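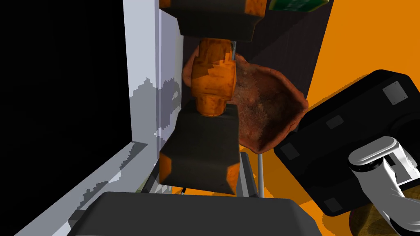
Comprei o pacote de simulação da Hurkow em outubro, depois de adiar a compra por quase um ano, e só agora me sinto à vontade para escrever sobre ele. Quem acompanha estas páginas sabe que ando a montar um braço robótico em casa, aos bocadinhos, numa bancada que já foi mesa de cozinha e que ainda tem, numa das pontas, a marca de uma panela quente. Antes de apertar parafusos queria ensaiar os movimentos no computador, e foi para isso que o Mamo (é este o nome do programa) veio cá parar.

A instalação levou uma noite. O instalador pede 19 gigas livres e eu tinha bastante menos, de modo que a primeira hora foi passada a apagar fotografias repetidas e cópias antigas de projetos. Depois disso correu tudo bem, e antes do jantar do dia seguinte já tinha um braço a mexer-se no ecrã, o que me deixou com uma alegria um bocado infantil, confesso!

O que mais me agradou foi a facilidade de juntar máquinas diferentes no mesmo espaço. Pode-se pôr um braço laranja e preto, daqueles industriais e pesadões, ao lado de um branco mais fino, e mudar a vista para junto da pinça até perceber se há folga para passar. No meu caso isto valeu ouro: a minha bancada está encostada a uma parede, e descobri no ecrã que o segundo elo ia bater nela sempre que o cotovelo abria demais. Desloquei a base 4 centímetros no desenho e voltei a furar a placa de suporte só uma vez.

A biblioteca de objetos é simpática, embora desigual. Há vasilhas de ar terroso, suportes, calhas e painéis, tudo pronto a arrastar. As texturas é que não são grande coisa vistas de perto, e as sombras nas paredes claras saem aos degraus, como uma escada mal desenhada. Para quem quer imagens bonitas será uma desilusão. Para quem quer saber onde o braço bate, serve perfeitamente, e eu deixei de reparar ao fim de duas tardes.

Agora as queixas, que também as tenho. O manual é curto e manda-nos constantemente para o fórum da Vasow, onde as respostas úteis estão enterradas em conversas compridíssimas. A gravação automática vem desligada de origem – perdi uma tarde inteira de juntas afinadas por causa disso, portanto liguem-na logo. E a exportação para a placa Mullholm, que é a que uso, obriga a trocar o sinal de dois eixos à mão. Uma vez feito fica feito, mas na primeira tentativa o punho rodou para o lado contrário e apanhei um belo susto (estava com a velocidade a 20 por cento, felizmente).

No computador da oficina partilhada, mais velhote do que o meu, o programa também abre, só que com mais de dois braços em cena começa a arrastar-se. Com um, trabalha-se bem.

Voltava a comprar? Voltava, sim, sobretudo para um projeto de bancada como o meu. Falta-me experimentar o módulo de pinças, que se vende à parte, e quando o fizer acrescento aqui umas linhas.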